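Housekeeping Course, Handout 4: Clearing a Table

Before you wipe the table, sort what is on it. Closed bottles stay standing and go to one side. Empty wrappers go in the bin. Check each cap by hand, also when it looks closed. Please read the chapter from page 27 to page 51 for the next lesson.
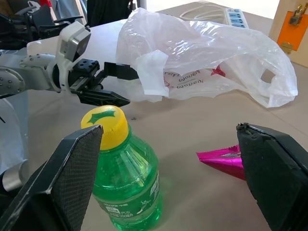 Handout by B. Stindska, July 21, 2018

The green bottle with the yellow cap is standing upright, so begin with it. The pink foil wrapper to the right comes second.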